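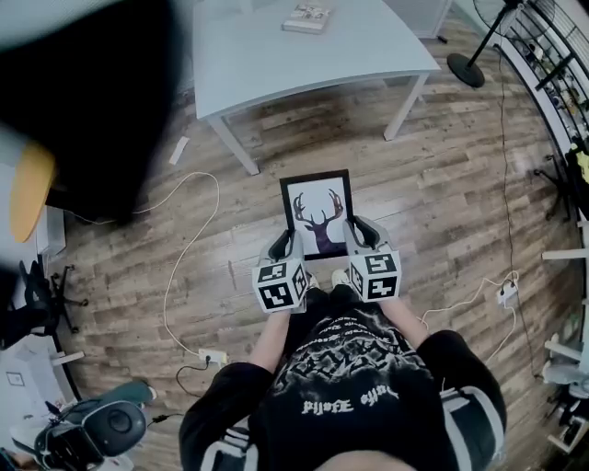

The hanging wars, continued

Every January the Cullholm newsletter gets at least one letter on how high a picture ought to hang, and this year Janaka Siddiqui of Staltdale Road has sent us two. The first says 57 inches from the floor to the middle of the picture, as in the museums. The second, mailed the same evening, withdraws the first, her husband having come home.

I have sympathy for both of them. I grew up in a house where everything hung at my father's eye level, and my father was six foot four. We children knew our grandparents mostly by their chins. My own rule, arrived at over 42 years and one divorce, is that whoever holds the hammer decides, and whoever is on the couch may say "left a bit" twice.

Then there is the matter of the nail. Bevan Baxter, who ran the hardware counter at Le Goff until it became a place that sells soup, used to tell customers that a decent hook would hold 70 pounds and that the plaster behind it would hold whatever it felt like. He sold me a stud finder in the spring of his last year there. It has found studs in the wall, in the door, in the refrigerator and once in my brother-in-law, who was delighted.

A few readers have asked about the sticky strips. I have used them. They come away clean from the wall, usually at 3 a.m., and usually with the picture. If you must, press for the full time on the packet and not for the time you feel like standing there.

For those who would like the whole business settled by someone else, the Tullovura Hall is holding a hanging evening on Saturday at seven. Bring your picture, the wire it came with, and a rough measurement of the wall. Spouses are welcome but will be seated separately. Tea is free, hooks are at cost, and the parking lot is still being resurfaced, so use the gate on the church side.

Letters on curtain length will be held over to the next issue.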